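Household and Workshop Robots: Frequently Asked Questions
Cotness Centre for Domestic Automation
Issued for members of the public and for partner workshops. Revised in March.

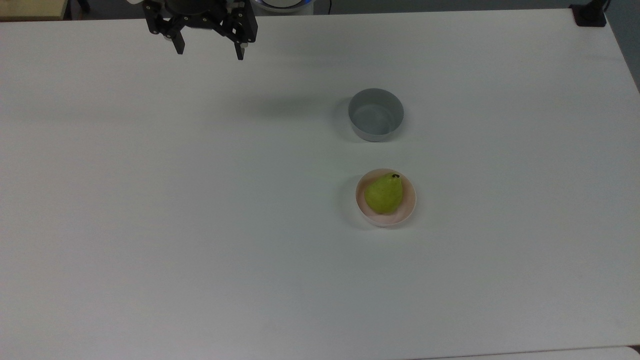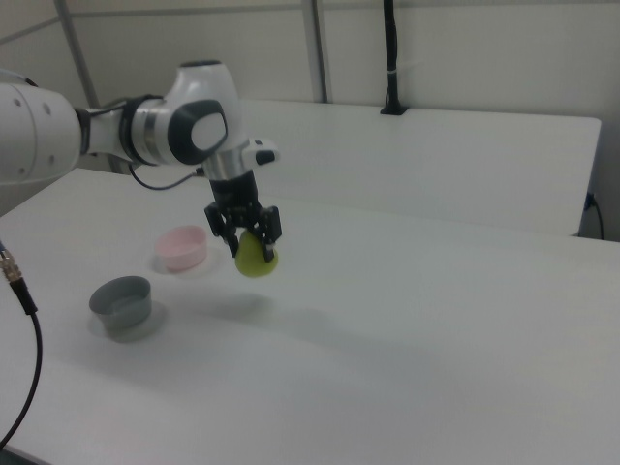
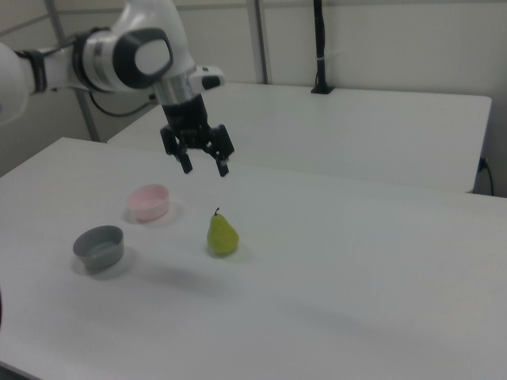 Bowl and pear work, Storkico bench

Reading time: 2 minutes

Can a robot tidy my kitchen yet?
Not without supervision. A single arm can be set to move one known item between a bowl and a table. A kitchen holds hundreds of items, many of them wet, stacked or partly hidden, and no system at the Centre is approved for such a room.

Why does the Centre work with a pear and two bowls?
The shape is awkward for a gripper with two fingers. It is narrow at one end and round at the other, and it may lie in a bowl or stand on the table. Each position calls for a different approach.

How is a task judged?
Every task is attempted 100 times. The item must be lifted, moved and released in the correct place. An item which is dropped or knocked over is recorded as a failure, even where the arm recovers it afterwards.

Are shop-floor chores any easier?
In general, yes. Parts arrive in the same place and the lighting does not change. Our partner workshop at Granuvcombe has put forward 17 chores for study, among them sorting fixings and loading trays. Sweeping and the handling of cloth remain outside the programme.

What is Arain?
Arain is the Centre's written scheme for describing chores in small steps. It may be used without charge by schools and small firms.

May I visit or borrow equipment?
Visits are by appointment only. Equipment is not lent. Enquiries should be sent in writing to the Cotness office, marked "Public Questions".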